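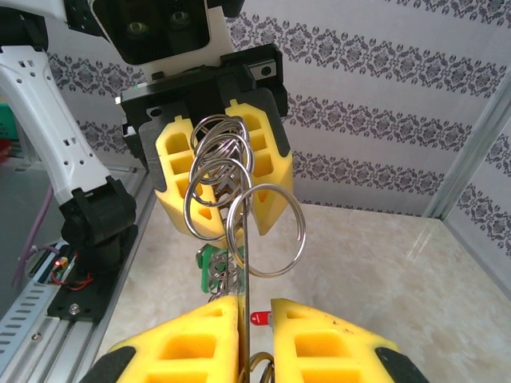 Wanted: part-time night baker, Carnel Bread, Skunport

We are looking for a person who likes bread more than they like evenings out. The job is four nights a week, midnight to seven, in the back half of a former carpet showroom on Basstead Street. The carpet people left a very good parking lot and a smell that took us two summers to get rid of.

Carnel has been going for six years. We bake for our own counter, for three grocery stores and for a handful of restaurants that all want their rolls at the same minute. On an ordinary night that comes to 500 loaves, most of them rye and a plain white sourdough that we have tried to retire twice. Customers wrote letters. We still make it.

What you would be doing

You would work the second bench, next to our head baker, Junpei Minami. That means scaling and shaping until your forearms have opinions, loading the deck oven, unloading the deck oven, and keeping the log. The log is a paper notebook. Flour temperature, water temperature, dough temperature, room temperature, and a column headed "remarks" where past bakers have written things like "sticky" and "why." Please write more than that.

You would also feed the starters. There are two. The rye one lives on the low shelf and is forgiving. The white one is not, and wants feeding at one and again at five whatever else is on fire. Both came with the business when we bought it from the Głowacki family, along with a mixer from the last century that we have rebuilt so often there may be nothing left of it but the name plate.

Toward the end of the shift you pack the store orders and load the van. You don't have to drive it. If you want to drive it, we'd like to hear why.

What we need from you

Some time in a production kitchen. A year is good, and two is better. If all your baking has been at home but you've baked a lot and can show us a loaf you're not embarrassed by, apply anyway. Bring the loaf.

You should be able to lift a 50 pound sack of flour from the floor to the bench, many times, without making it a story. You should be able to tell when dough is ready by touching it, or be willing to be wrong in front of other people until you can. Arithmetic matters more than you'd think, as we scale every recipe by percentage and the restaurants change their numbers late. A food handler's card is required and we will pay for it if yours has run out.

We do not need passion. Everybody who has applied here with passion has quit by April, when the nights get short and there are birds singing on your way to bed. Steady and slightly grumpy has done much better for us.

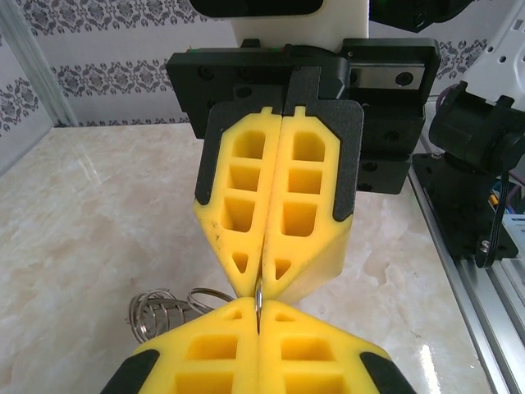

Junpei Minami would like it added that the hard part is the sleep and that anyone who says they are "a night owl anyway" should try four nights in a row before sending us a letter about it. Blackout curtains are worth more than good knives, in Junpei's view, and you should eat your main meal before the shift, at a table, like a person. There was also a remark about bakers who play podcasts during shaping, which we have left out to keep the pool of applicants wide.

What you get

Twenty-four dollars an hour, with a night premium of three dollars on top, paid every two weeks. Health insurance after 60 days. Two weeks of paid vacation, plus the week in January when we close to fix whatever has been making that noise. All the bread you can carry, within reason, and reason was defined last year after an incident with a hatchback.

There is a $500 bonus once you have been with us six months. We used to pay it on the first day and learned something.

The shift has a real break in it, thirty minutes, paid, at half past three. There is a couch. It's not a nice couch, but it is long.

How to apply

Write us a letter, one page or less, and tell us where you've worked and what you last baked that went wrong. Leave out the photo and the objective statement. Drop it off at the counter any morning before noon, or mail it to Carnel Bread, Basstead Street, Skunport. Letters should reach us by 8 October 2024.

If we like the letter we'll ask you in for a paid trial shift, the whole seven hours at full rate. Wear closed shoes and something you don't mind seeing white. Take off rings and watches. We'll feed you at the break, and you'll hear from us within 10 days either way, including if the answer is no.

The position starts as soon as the right person can turn their life upside down. Parking is free. See above about the carpet people.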